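Ticket 486 – Wallpaper rotation stops after waking from sleep
Product: Warnitora desktop 6.8
Status: Solved
Opened by: Irfan Khattak

Irfan Khattak wrote:
Hi all! First off, I love this program. I have my whole picture folder running through it on two monitors and it makes the start of every workday better. Small problem though. After the laptop wakes from sleep, the left monitor keeps changing pictures and the right one freezes on whatever it had before. Restarting Warnitora fixes it until the next sleep.

Already tried:
Reinstalled, kept settings – same thing
Swapped the cables – the freeze stays with the right monitor
Turned off shuffle – same thing
Set the timer to 11 minutes instead of 6 – same thing, just slower to notice

Log line right after waking: "display 2: handle lost, retry skipped"

Rind (support) replied:
Great report, thank you! That log line is very useful. Could you open Settings, then Displays, and tell us whether "Remember by position" is checked? Also, which picture is it stuck on right now, and is it set to Fill or Fit?

Irfan Khattak wrote:
Checked, yes. Both monitors are on Fill. Attaching the file the right one is stuck on. Opens fine in every viewer I have, so I don't think the file is damaged.

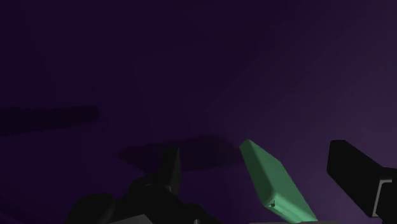

Attachment 1: green block on dark purple, right monitor

Rind (support) replied:
Opens fine on our side too, so we can rule the file out. Please uncheck "Remember by position", click Apply, put the laptop to sleep for a minute and wake it. If the right monitor starts changing again, check the box once more and repeat the test.

Irfan Khattak wrote:
It works!! Unchecked it, slept, woke, and both sides moved on to new pictures. Checked it again and it still works – eight sleeps so far without a freeze. The log now says "display 2: handle restored". So happy with this, thank you for the quick help!

Rind (support) replied:
Wonderful! The saved position entry was stale and toggling the box rebuilt it. Filed with the Sarnel team so the program does this by itself on wake. Marking as solved 30th January. Reply to this ticket if the freeze comes back and it will reopen.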